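Skatach Forums > Home Workshop > Dust, Damp and Storage
Thread: Relative humidity target for a basement parts room

kelpline
2022-09-25
I have a basement room of 248 square feet where I keep fasteners, bearings, hand tools and a few boxes of paper manuals. Poured concrete floor, block walls, one small window that does not open. Over the summer the hygrometer read 68 to 74 percent and I had surface rust on anything without a coating. I bought a Billel dehumidifier in June and it now holds the room at 50 percent.

The question is whether 50 is low enough. The manual says 45 to 55 for "general storage" and gives no reasoning. The unit has logged 1,331 hours since I installed it, and my power bill reflects that. I would like to run it as little as I can get away with.
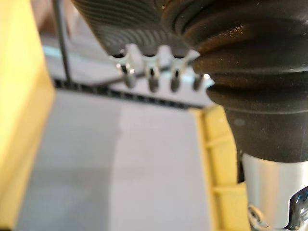 For bare steel, I have read that the corrosion rate climbs sharply somewhere above 60 percent and is slow below that. If so, holding 50 wastes electricity and 55 would do. The paper would be fine at either setting.

ohmsteader
55 is fine on the display. The display is the problem. The sensor in those units sits in the intake air stream, next to a warm cabinet, and reads low. Put a separate hygrometer on the floor in the far corner and compare before you change the setpoint.

Also check it with the salt test. Table salt, enough water to make a wet slurry, sealed bag, hygrometer inside but not touching the salt, leave overnight at room temperature. It should settle at 75 percent. Write down the offset.

Tarn_Miller
Disagree on 55. Relative humidity in the room is not the relative humidity at the metal. A steel part sitting on a cold slab is several degrees below air temperature, and the air right next to it is closer to saturation. At 68 F and 55 percent the dew point is about 51 F. A slab at 58 F puts the air layer against it near 78 percent. Your parts on the bottom shelf are in a different climate from the ones at eye level.

Keep it at 50, or get everything off the floor.

kelpline
Slab temperature is 61 F by infrared thermometer, measured on a piece of masking tape. Bottom shelf is 4 inches up, wire, so air moves under it. The rust was not noticeably worse on the bottom shelf.

ohmsteader
Then Tarn's case applies to things lying directly on the concrete and not much else. With 4 inches of air gap the parts will follow the air temperature within a day.

Tarn_Miller
Within a day if the temperature is steady. Cast iron lags. Open the door on a warm wet afternoon and the heavy items are the cold surface.

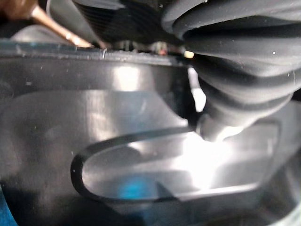 That is the argument for margin. Steady-state numbers look good on paper, but the damage is done in short events. I lost a set of gauge blocks to one weekend with the door propped open.

Yamila Ibarra
I run a small archive store and the paper side deserves a mention. Paper tolerates 45 to 55 without trouble. What it does not like is cycling. If your unit has a wide deadband, the room may swing ten points between on and off. Log it for a week before deciding. I use a Mangundap logger, which is cheap and has a usable export. Mine has 1,605 readings on it and the drift against the salt test is one point.

kelpline
Put the second hygrometer on the floor last night after salt testing it (reads 2 high). Corrected values:

Billel display: 50
Far corner, floor: 57
Middle shelf: 53

So ohmsteader was right about the display. I will leave the setpoint alone for now and order a logger.

dunnock_b
Has anyone looked at where the water is coming from? Tape a 3 foot square of clear plastic to the slab, all four edges, and leave it for a day or two. Drops on the underside mean moisture through the concrete. Drops on top mean room air. I used Bridodby sealer on mine after that test and cut the run time by half.

Tarn_Miller
Sealer on the inside face does very little against liquid water under pressure. It is acceptable for vapor. Look at the gutters first.

dunnock_b
Gutters were done the year before. It was vapor.

kelpline
Plastic is down. Will post the result with the logger data.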